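Progress report to the Plandimine small grants fund
Project: Gevis clothing reuse room
Prepared by Lenka Paulík, 25 February 2021

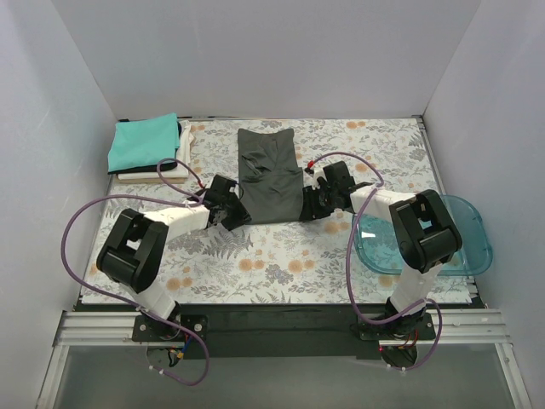 In this period we have continued with the sorting and folding part of the project, as it was agreed in the second work plan. The collecting part is finished for the winter. In total we received 937 garments, and most of them are already sorted by size and by type.

Folding is slower than we planned. Our first estimate was made with children's clothes, and adult garments need more space on the table and more time. Dark garments also take longer to check, as small holes and lint are difficult to notice on them. Su-bin Jin has proposed that we check every dark piece two times, before folding and after. We follow this since the beginning of February and fewer pieces come back from the second check.

We decided to keep a tablecloth under the work. A light one with a printed pattern is good for us, the dark clothes are easy to see on it and it can be washed at the end of the week. Dušan Rusnák asked if a plain one would be better for the checking of white shirts. We will try it in the next period and report the result.

Trays are now part of the normal work. Before, the small things found in pockets were put on the shelf and sometimes lost.

Costs. From the approved 2,000 euros we have still 100 euros in the line for materials. The line for transport is spent. Kazimír Šťastný will send the receipts separately, together with the corrected invoice from Mitik, where the delivery address was wrong.

Open points:
The labels for the shelves came with the old size table and must be printed again.
We need a decision about the 7 winter coats with broken zippers. Repair is possible but it is not in the budget.
Conall Costello asked for a shorter version of the folding instructions. The draft has two pages and will be sent to him next week.

We ask the fund to confirm if the remaining materials money can be used for the coat repairs.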